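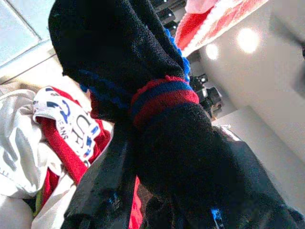
dropbear_dan wrote:
Call me when it does a full load without a grad student hovering over the stop button.

I've read the Stonanari write-up twice now and I still can't find where anyone says how long the job took. The whole thread title is "Can a machine do the washing yet" and we're on the third page arguing over a sock. My eight-year-old can pick up a sock. Getting her to do it is a separate problem.

mapleandrust wrote:
You're being a bit harsh. Socks are awful for a gripper. Everything in a wash basket is soft and tangled up with everything else, and there's no edge on it that stays where it was a second ago. At our shop we looked at a Vavis cell for unloading trays, and it was great right up until somebody asked it to handle the rag bin. Rigid parts with a known shape, fine. Rags, forget it. The sales guy changed the subject.

That said, I'd take a slow one. I don't care if it needs 3 hours, I'm at work.
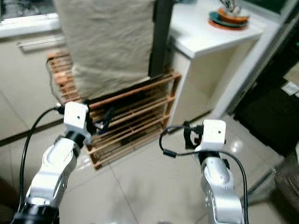
Photo: Stonanari project page

kettle_on wrote:
Three hours for one basket, and then who hangs it out? Nobody ever shows the hanging out. Pegs, wind, a fitted sheet. I'd like to see it have a go at a doona cover in my laundry, which is narrower than that kitchen and has a dog in it.

My other gripe is the space. Two arms that size have to stand somewhere. I can't fit an ironing board.

dropbear_dan wrote:
Exactly. Everything's a demo until it has to step around the dog.

torque_spec wrote:
I fix packaging lines for a living, so take this how you like. We had a Kobzar unit on trial at work for 7 weeks. It logged 154 stops over that time, and a fair few of those were just "product not where expected". This was with cartons. Cartons! Same size every time, coming down a belt with guides on both sides. Now swap the carton for a pair of trackies turned half inside out and tell me how you think it goes.

The arm itself never broke, I'll give it that. It was always the bit where it had to work out what it was looking at.
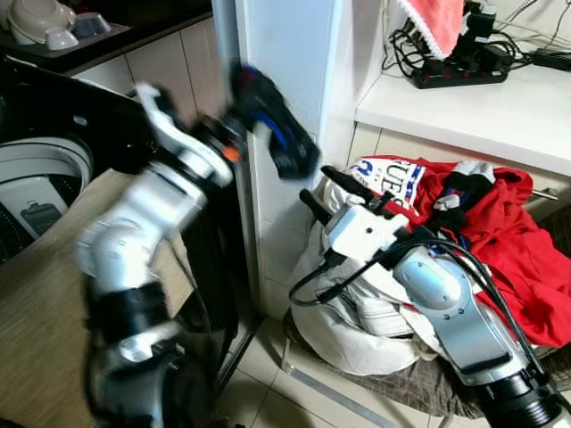

Both arms at work between the washer and the basket.

mapleandrust wrote:
Seven weeks isn't much of a trial though. Ours needed longer than that just to get the lighting sorted. And a carton line is judged on speed. At home the only competition is me, and I leave wet towels in the machine overnight.

torque_spec wrote:
Fair point on the speed. Not on the lighting. If a machine needs the lights sorted before it'll work, it's no good in a house. My laundry has one bulb and a window facing the fence.

kettle_on wrote:
Does anyone know if it sorts colours? There's a big red thing in that basket with the whites and I've been down that road. Pink school shirts for a whole term.

dropbear_dan wrote:
Couldn't find a word about sorting. Couldn't find anything about checking pockets either, and that's the real job. Tissues, coins, a Lego head. Get back to me once it's found the tissue.

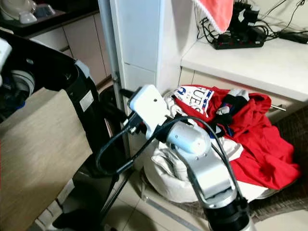
Gripper at the clothes pile, power strip on the shelf behind.

northshore_nan wrote:
I've been reading along and I think some of you have forgotten what people said about dishwashers. My mother wouldn't have one in the house. She washed everything before it went in, when she finally gave up and bought it, and she still grumbled.

I'm past bending down to a basket comfortably. If one of these could lift the clothes into the machine and do nothing else, I would be interested. It doesn't have to fold.

mapleandrust wrote:
That's the best case for it anyone's made in this thread.

torque_spec wrote:
It is, and I'd still want to know the price and who comes out when it stops on a Tuesday night. With a dishwasher you ring a bloke. The Drestimard people took four days to return my call, and we were a paying site.

northshore_nan wrote:
Then I'll wait, dear. I have a stool for now.

kettle_on wrote:
What sort of stool? Mine's too low for the front loader and my back's had it.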